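Gratitstead Makers Hall - monthly meeting, minutes
June 25, 2025, back room. Quorum ok. Haruna Sakamoto chairing.

1. Last minutes
Approved, one fix: Koyama spelled wrong twice.

2. Report on visit to Skatex demo day
Haruna and three others went. Shown the two-arm table setup, white arms, black grippers, brown cover on the table. Host from the Jaltusier project ran it, let people stand close. Cloth handling first, then questions. Talk was long, handout was good (copy in the binder).

Points from discussion:
- Cloth is harder than boxes, according to host. Folds differently each try.
- They log every attempt, 3,044 so far on the cloth job. Successes and failures both kept.
- Arms run slow when visitors are in. Faster otherwise.
- Q from Koyama rep re price of grippers. No answer given, will email.
- Parking terible, go by bus next time.

Right arm had the purple cloth pinched in its fingers, a dark gray rounded thing partly wrapped in it. Other arm with jaws open near the white stand with the two thin sticks. Green light ring on the base of that one, members asked what the colors mean, Haruna to find out.
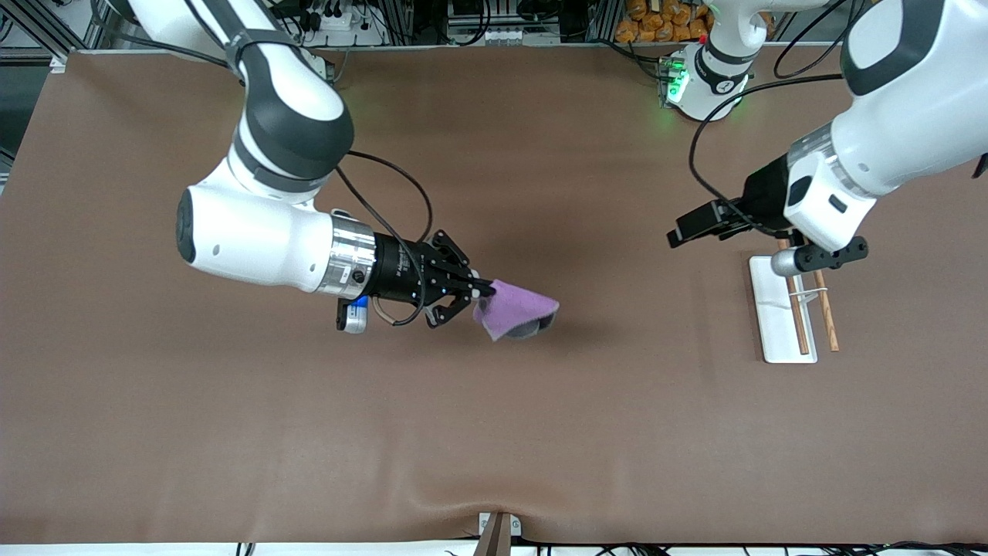 3. Our open day, November
Skatex willing to bring a small demo if we supply a sturdy table and power. Agreed in principle. Expecting 100 visitors, so need a rope or tape line round the table. Discussion of whether kids can try the controls. Left open, ask Skatex. Motion to set aside the front bay for it: carried, 2 against.

4. Actions
Haruna - write to Skatex, thanks + the open questions (lights, kids, gripper price)
Koyama rep - measure front bay, check outlets
All - names for open day shifts by next meting

5. AOB
Door code changes Friday. Closed 8:50.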